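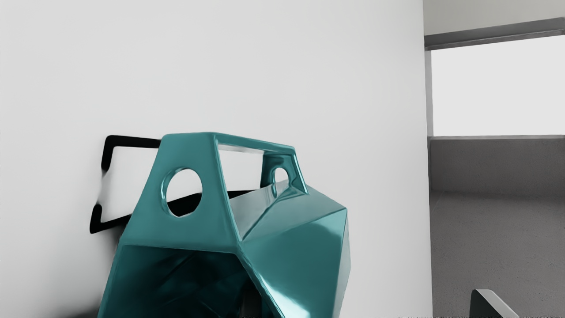
The colour that came back to the high street

By Soledad Kincaid

Walk down the main road in Marsden in July and you will pass four front doors in the same colour before you reach the post office. The paint shops call it teal, or sea green, or peacock. Ten years ago hardly anyone asked for it.

The owner of Warkatell, the hardware shop on the corner, keeps a ledger of every tin he mixes. Last year he mixed 749 tins for outside doors and window frames, and 89 of those were teal. Grey still came first, but not by much.

"People had grey for so long they stopped seeing it," he says. "Then one house changes, and the next one wants to."

Teal is harder to get right than grey. It shifts a good deal with the light. On a north-facing wall it can look almost black by teatime, and in full sun it may turn much bluer than the card in the shop. Most decorators tell their customers to paint a board first and move it about the house for a week.

Finish matters as well. Gloss throws back light and shows every dent in the wood underneath. Eggshell is kinder to old doors but marks sooner around the handle. At Dradisari, a small paint maker in the next valley, up to 76 per cent of teal orders are for gloss.

Indoors, the usual advice is to keep the walls pale and let one thing carry the colour. A chair will do it, or a lamp. Plurketti, the second-hand furniture shop behind the station, now repaints some of its stock to order. A kitchen chair takes two coats and a day to dry between them.

The shop has also started putting by old brown sideboards, which used to go for firewood. There are three in the back room waiting for paint, and all three have been sold.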